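Forums > Shop Floor Automation > Good Practice

We use cookies to remember your login. OK

Two hands per shelf task?

gridleypup: Our Dondum rules say one item per hand, both lids in view. Fair for wrapped boxes?

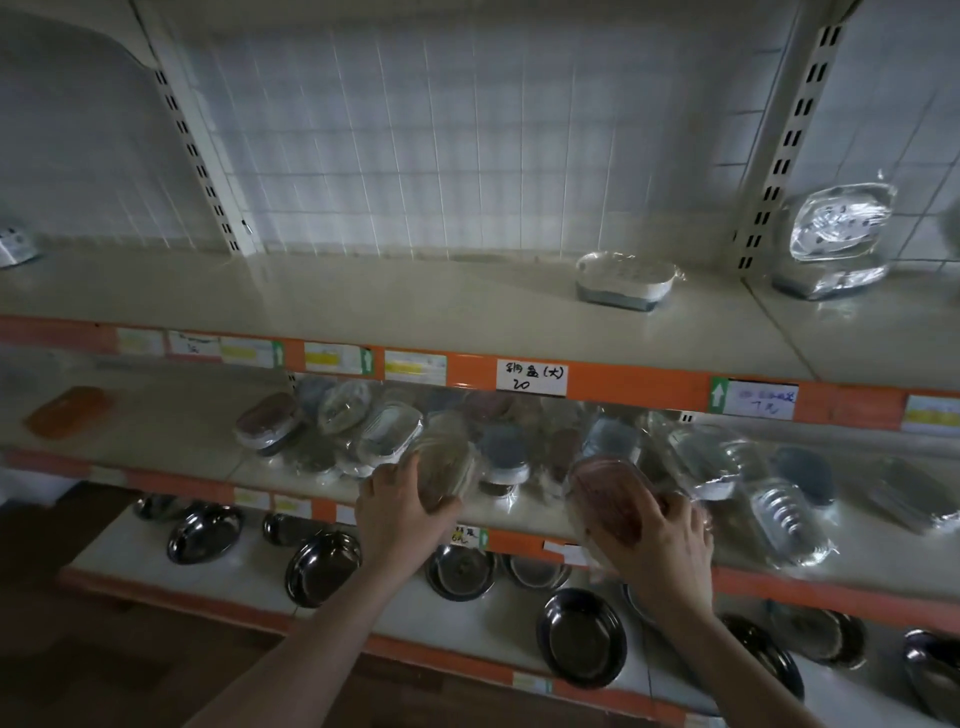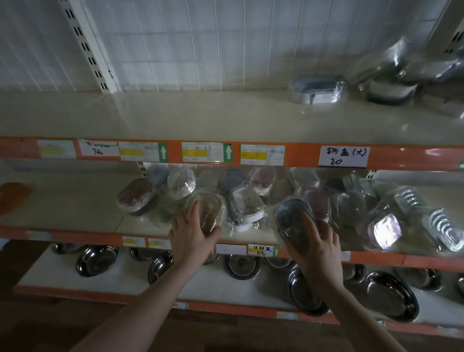 Re: Two hands per shelf task?

moss_kettle: I'd keep it — film is slippery for any gripper.

tallboy137: Disagree! Too strict for a shelf that crowded.

gridleypup: OK, I'll ask for an exception.

Recent threads
Brillthorpe checklist
Flusulley speed limits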